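Clellitz – Offres et appels
Laboratoire de manipulation, site de Stirnden

Appel à participants : opérateurs et opératrices pour une campagne de démonstrations à la pince portative, avec enregistrement des défauts

Référence : Laltden, phase 2
Mis en ligne le 2 novembre 2022
Responsable de la campagne : Nélida Herrera
Sécurité et analyse des incidents : Yiğit Aksoy

Objet

Clellitz recrute des participants rémunérés pour la seconde phase de la campagne Laltden, consacrée à la manipulation de petits contenants : bacs compartimentés, couvercles, boutons, jetons, pièces plates. Les démonstrations sont réalisées à la main avec une pince portative instrumentée. Elles servent ensuite à entraîner le contrôleur d'un bras fixe.

La première phase a été interrompue à la suite d'un défaut décrit ci-après. Les personnes qui posent leur candidature doivent en avoir pris connaissance. Le protocole de la phase 2 en découle presque entièrement, et il est plus contraignant que celui de la plupart des campagnes de ce type.

Le défaut de la phase 1

La phase 1 prévoyait 2 000 démonstrations. Le compteur de fin de campagne indiquait 2 000 enregistrements valides. Après vérification, 1 863 l'étaient. Les autres présentaient un décalage entre l'ouverture réelle des doigts et la valeur enregistrée.

L'origine est mécanique et électrique à la fois. Le câble du codeur d'ouverture sortait du boîtier sans serre-câble. Lorsque l'opérateur tournait le poignet vers l'extérieur, la traction se reportait sur le connecteur et le contact devenait intermittent. Le logiciel d'acquisition, en l'absence de nouvelle mesure, répétait la dernière valeur reçue sans lever d'alarme. Une pince fermée pouvait donc être enregistrée comme ouverte, et l'inverse.

Le défaut n'a pas été vu pendant la collecte. Les opérateurs regardaient leurs mains et la tâche se déroulait normalement. L'écran de contrôle affichait un indicateur vert qui attestait seulement la présence du flux, pas son renouvellement.

Les conséquences sont apparues au premier essai sur le bras fixe. Au cours d'une séquence de dépose de couvercle, le contrôleur a commandé une fermeture pendant la descente. Le couvercle, mal saisi, s'est mis en appui sur le bord de la table, puis a cédé. Un fragment a franchi la barrière basse et touché Cheng-en Lu à l'avant-bras gauche. La blessure était superficielle et a été soignée sur place. L'arrêt d'urgence a été actionné par Tharindu Matubbar, mais le délai mesuré entre l'appui et la coupure effective de la puissance dépassait la valeur inscrite au dossier de la cellule.

Deux défauts distincts ont donc été ouverts :

Défaut A. Valeur figée du codeur d'ouverture, non signalée.
Défaut B. Temps de coupure supérieur à la valeur déclarée, relais de sécurité vieillissant.

Le relais a été remplacé et le temps de coupure mesuré de nouveau, conforme. Le défaut A a fait l'objet d'une modification du boîtier et du logiciel. C'est cette modification que la phase 2 doit éprouver, en plus de produire les données manquantes. Le rapport d'incident, numéroté 107, est remis à chaque candidat retenu avant la signature de la convention.

Déroulement des séances

Les séances ont lieu debout, devant une table à plateau de bois clair montée entre des profilés d'aluminium. La pince se tient à deux mains. Le bras fixe se trouve dans une autre salle ; aucun participant n'a à s'en approcher, et aucune séance de la phase 2 ne comporte de mouvement motorisé à proximité d'une personne.
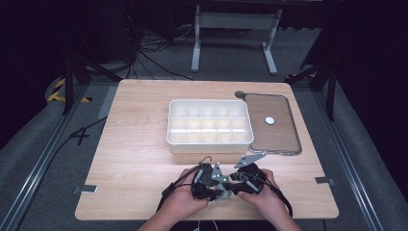 Chaque démonstration commence par une consigne courte, lue par l'encadrant : déplacer un jeton, poser un couvercle, remplir une case donnée du bac. Le participant exécute le geste à vitesse ordinaire, repose l'objet, puis ramène la pince en position de repos, doigts ouverts. Cette dernière étape est obligatoire. Elle fournit un point de comparaison pour le codeur à la fin de chaque enregistrement.

Une séance dure trois heures, pauses comprises. Les pauses sont imposées par le chronomètre de salle et ne peuvent pas être reportées. La fatigue du poignet modifie la trajectoire du câble, donc la traction sur le connecteur ; nous souhaitons mesurer cet effet, mais dans des blocs prévus à cet effet et annoncés comme tels.

Dans une partie des blocs, l'encadrant introduit volontairement une coupure du codeur. Le participant n'est pas prévenu du moment. Il lui est demandé de réagir au signal sonore selon la procédure ci-dessous, sans chercher à terminer le geste.

Procédure en cas d'alarme

1. Immobiliser la pince dans sa position.
2. Annoncer « arrêt » à voix haute.
3. Attendre la réponse de l'encadrant avant d'ouvrir les doigts.
4. Reposer la pince sur la table, câbles dégagés.
5. Ne pas débrancher ni rebrancher le connecteur.

Le point 5 a été ajouté à la demande de Yiğit Aksoy. En phase 1, plusieurs opérateurs avaient pris l'habitude de presser le connecteur du pouce entre deux essais. Le geste rétablissait le contact et effaçait la trace du défaut, ce qui a retardé le diagnostic de plusieurs semaines.

Tout enregistrement au cours duquel l'alarme se déclenche est conservé, étiqueté et exclu du jeu d'entraînement. Il n'est pas compté comme un échec du participant et n'a pas d'incidence sur l'indemnité.

Missions confiées aux participants

– Réaliser les démonstrations selon les consignes de l'encadrant.
– Effectuer en début de séance le contrôle d'ouverture et de fermeture, avec lecture de la valeur à l'écran.
– Remplir la fiche de séance : gêne ressentie, accrochage de câble, résistance anormale des doigts, objet tombé.
– Signaler toute anomalie, même disparue.
– Participer à un entretien de fin de campagne avec l'équipe d'analyse.

La fiche de séance est courte, mais elle doit être remplie avant de quitter la salle. Les fiches complétées le lendemain ne sont pas acceptées. En phase 1, deux fiches mentionnaient une pince « molle » au moment même où le codeur était figé. Elles avaient été classées sans suite. Elles sont désormais lues le jour même par Cempaka Pasaribu, qui peut suspendre la collecte sans autre validation.

Profil recherché

Aucune formation technique n'est exigée. Nous recherchons des personnes majeures, capables de rester debout pendant la durée d'un bloc et de tenir la pince à deux mains, bras avancés, sans douleur. Une bonne compréhension du français oral est nécessaire, les consignes et les annonces de sécurité étant données dans cette langue.

Les gauchers sont particulièrement attendus. Ils étaient trop peu représentés en phase 1 pour que l'on sache si le sens de rotation du poignet modifie la fréquence du défaut A.

Ne peuvent pas être retenues :

– les personnes ayant subi une opération de la main, du poignet ou de l'épaule au cours des douze derniers mois ;
– les personnes souffrant d'un syndrome du canal carpien diagnostiqué ;
– les personnes ayant participé à la phase 1, à l'exception de celles que Nélida Herrera contactera directement pour le groupe de comparaison.

Une expérience en assemblage, en horlogerie, en laboratoire ou en conditionnement est un avantage, sans plus. Les habitudes de métier peuvent d'ailleurs devoir être corrigées lors de la formation, notamment la tendance à rattraper un objet qui tombe.

Formation préalable

Une demi-journée de formation rémunérée précède la première séance. Elle comprend la lecture commentée du rapport 107, la prise en main de la pince, la procédure d'alarme répétée jusqu'à exécution correcte et une visite de la cellule du bras fixe, hors tension et consignée. La formation est assurée par Tharindu Matubbar. Un participant qui n'exécute pas la procédure correctement à l'issue de la demi-journée est indemnisé pour celle-ci mais n'entre pas dans la campagne.

Conditions

Lieu : site de Stirnden, bâtiment d'essais, rez-de-chaussée.
Période : les séances débutent en février. Le calendrier individuel est fixé après la formation.
Engagement : six séances au minimum, réparties sur trois semaines ou plus.
Indemnité : forfait par séance, précisé dans la convention. Toute séance commencée est due en entier, y compris si elle est arrêtée par l'équipe.
Assurance : participants couverts par la police du laboratoire pendant les séances et la formation.
Tenue : manches ajustées ou relevées, chaussures fermées, bagues et bracelets retirés.

Données enregistrées

Sont enregistrés les mouvements de la pince, l'ouverture des doigts, l'état du connecteur et des images de la table et des mains. Le visage n'entre pas dans le champ utile ; les images où il apparaîtrait sont supprimées. Le son n'est pas conservé. Chaque participant peut demander le retrait de ses enregistrements jusqu'à la clôture du jeu de données, date communiquée par écrit.

Les fiches de séance sont conservées séparément, sous code, et peuvent être citées dans les rapports techniques sans mention du nom.

Candidature

Adresser au secrétariat de Clellitz, avec la mention « Laltden, phase 2 » :

– une lettre d'une page au plus, indiquant les disponibilités et la main dominante ;
– le questionnaire de santé, disponible à l'accueil du site ou envoyé sur demande ;
– le cas échéant, une description des emplois manuels exercés.

Un curriculum vitæ n'est pas nécessaire. Les candidats retenus sont convoqués à un entretien de vingt minutes avec Nélida Herrera et Yiğit Aksoy. Les questions portant sur l'incident de la phase 1 peuvent être posées à cette occasion ou par écrit avant l'entretien. Les réponses écrites sont jointes au dossier de la campagne et consultables par tous les participants.

Les candidatures incomplètes sont retournées à l'expéditeur avec l'indication des pièces manquantes.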